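Teaching by Showing: Notes for Session 2
Gathering examples for the cube task 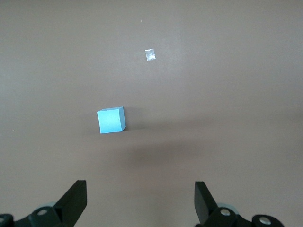 Hauwa Akinola wondered, when these notes first went round, whether we weren't asking people to be far too tidy – if every example is a perfect one, she wrote, the learner never finds out what to do when it drifts off to one side. I think she is quite right, and I have rewritten a good part of the session with her remark in mind.

So, to the task itself. We want the arm to reach a small light-blue cube on a plain tabletop, close its two fingers on it and lift. You will be driving, and the system will be keeping the wrist camera's view alongside every movement you make. It's a lovely simple job for a first set (do enjoy it!), and with a cube this small you will soon find out how much you lean on your own eyes. Please try to drive from the wrist view alone, as that is all the learner will be given.

Start each example with the fingers open and the cube somewhere ahead of them. A little to the left is fine, a little to the right is fine, and turned at a slight angle is better still. Move it by hand between goes and try not to fall into a pattern, which we all do after the first dozen or so.

Our target is 310 examples across the whole group. Last June's group stopped at 185, and their arm, which we called Effiong, managed very nicely in the middle of the table and was quite lost near the sides. Of this year's lot, I should like 100 to begin from an awkward approach: too far over, or with the fingers badly turned, and then gently put right. Those are Hauwa's examples, if you like.

Shadows matter more than you would expect. The gripper and your own shoulders dim the table as you work, and I'd leave that alone, so long as it varies from one go to the next. The same goes for specks of dust and small scraps of clear material on the surface.

If you fumble, finish the attempt and mark it as a miss in Zarel. Please don't delete it, as we shall be looking at the misses together next time.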